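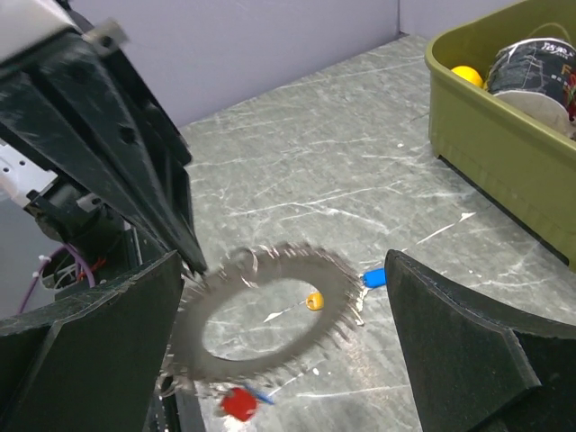
Lekgate robotics club opens its sorting challenge to beginners

LEKGATE, June – I'm Amber Dunmore, I run the after-school robotics club at Lekgate, and I'm very happy to say we're taking new members for our tidy-up challenge, the Trotell Cup!

The job sounds easy. Teams program a pair of robot arms to pick up odds and ends and get them into an olive-green tub. Then you try it with a toothed ring, which gives a gripper hardly anything flat to hold, and you start to see why our students argue about finger angles all through afternoon tea.

Each team gets 30 minutes at the bench and 2 scored runs. A clean pick earns points, a drop costs you, and anything that ends up in the tub stays there until the run is over. We've logged 1,355 practice picks so far this year, and I'm hoping for plenty more before the final (the whiteboard is nearly full, so we'll need a bigger one).

Fruit is the favourite category by a long way. The dragon fruit has its own fan club – all those scales – and the lemon and pear get a good workout too.

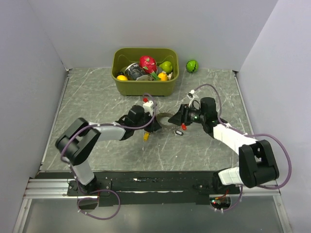 Declan Entwistle reckons the hard part is getting two arms to share the same bit of bench, and that his team spent more time on taking turns than on picking anything up.

You don't need any coding experience to join. Entry is $200 a team, which covers bench time and snacks. Ask for me or Jamie Birkett at the club room any time after 4 pm, and bring a friend if you've got one who likes fiddly jobs.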